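Gukwood round side table: my review after one summer

Deepika Poojary, 9 September 2024

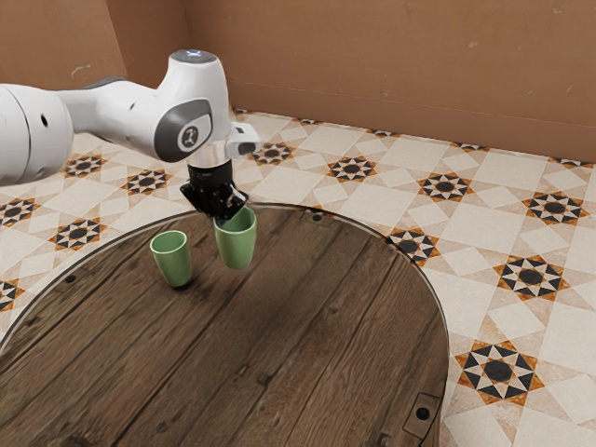
Is a small round table enough for two people who eat at home every day?

For breakfast and tea it is enough, but for a full dinner with serving bowls you will want something bigger.

I bought the Gukwood in May, when we moved to the flat on Maurya Road. The kitchen there has one free corner, and our old table was a rectangle which blocked the balcony door. I looked at the Runis first, and I liked its legs very much, but the shop could deliver it only after 4 weeks. The Gukwood came in three days.

Assembly took me one evening. The instructions have drawings only, no words, and the drawing for the centre post is printed upside down. I put it on the wrong way, took it off and started again. All the screws were in the bag, plus two extra. The key which they give is too soft, so please use your own if you have one.

The surface is better than I expected for the price. I oiled it twice with Casix oil, the small tin of 400 ml, and there is still more than half left. Rings from hot cups go away if I rub them the same day. One ring I forgot before a holiday, and it is still there — my husband says it gives character, I do not agree.

What I do not like is the edge. It is cut quite sharp underneath, and I scratched my knee on it in the first week. I went over it with fine sandpaper and now it is fine. Also the table moves a little when somebody writes on it. A felt pad under one foot helped, but did not cure it completely.

I paid some 3000 rupees less than the Runis costs. For this difference I can accept a sharp edge and a bad drawing. If you have children who lean on everything, I would look for a heavier base.

They sell a larger size for 6 people too, but I have not seen that one, so I cannot say if it stands more firmly.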